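Elard Simulation Practice Rules: Frequently Asked Questions
Updated 03/01/2024

Who must follow these rules?
All teams that run household tasks in the Elard simulator.

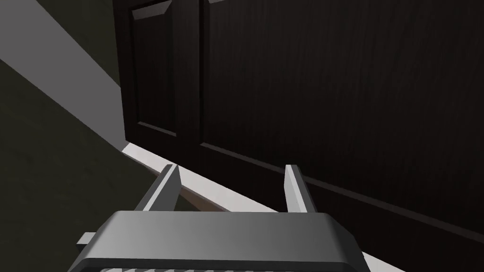 How long may a single run last?
A run may last 15 minutes. Longer runs need approval from Lindiwe Ngcobo.

How should the gripper approach an object?
Slowly, with the fingers open.
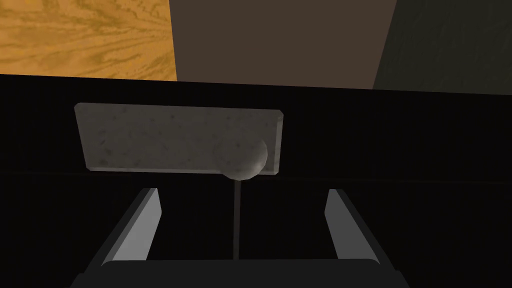
2 min read

Are speed limits the same in every room?
Yes. Doorways carry one added rule - the base must stop before either arm reaches forward.

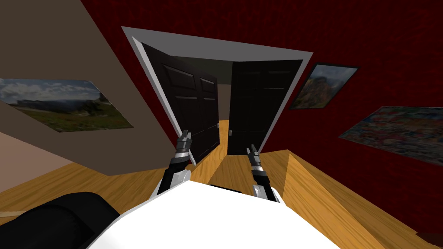

The stop is entered in the run log, and logs are kept for 30 days.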